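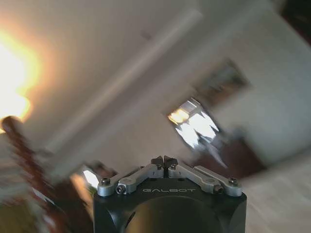 Devarholm moved its returns sorting to a two-arm cell in January, and I have spent most of the time since then on the parts of the job that did not move with it. I run the bench next to the cell. Before the change the work was one person, one cart and a label printer. Now the arm picks and a person decides, and the split between those two is less clean than the project plan from Sollora suggested. The gripper is a two-finger type with GALBOT printed across the top edge of the housing, two metal linkages running inward to a pair of small dark pads. Closed with nothing between them, the pads touch. That is the state we check at the start of every shift, and it now has its own line on the sheet.

The old sheet had eight lines and all of them were about paper stock, tape and the scale. The new one has more, and most are things a sorter was never asked to look at before: pad faces, pivot screws, the wrist camera window, whether the home position agrees with the number on the screen. Radka Leka wrote the first version. She had sorted returns on the late shift for years and had no maintenance background. She now signs off the cell in the morning and her job title has not changed, which came up at her review and has not been settled.

Some notes on what is different in practice.

Pace. A sorter used to slow down for a torn box and speed up on the easy ones. The cell holds one pace and stops when it is unsure. In the first month of logging we had 586 stops. Most cleared with a button press. The rest needed someone to walk over, open the guard, turn the item and close up again. Tuấn Tăng pointed out that he walks farther per shift than he did when he carried everything himself – I checked his route against the floor plan and he is right.

Skill. Hiếu Đàm could tell a resealed carton by the feel of the tape. The cell has no equivalent, so he does this at the exit chute, after the pick, where the light is worse. We asked for a second lamp. It is on order.

Staffing. The line went from four people per shift to two. Nobody was let go; the other two went to packing. Packing pays the same but starts at 6 a.m., and for anyone with children in school those are different jobs. I don't think this was costed.

Talk. With four people at one table you heard about problems as they happened. Now they go into the log as stop codes, and code 4 covers both "item slipped" and "item not found". I have asked for these to be separated. Until then we write the real reason in the comment field, which Sollora's weekly report does not read.

Next step on my side is a pad wear record, one entry per shift, same person measuring if the rota allows it.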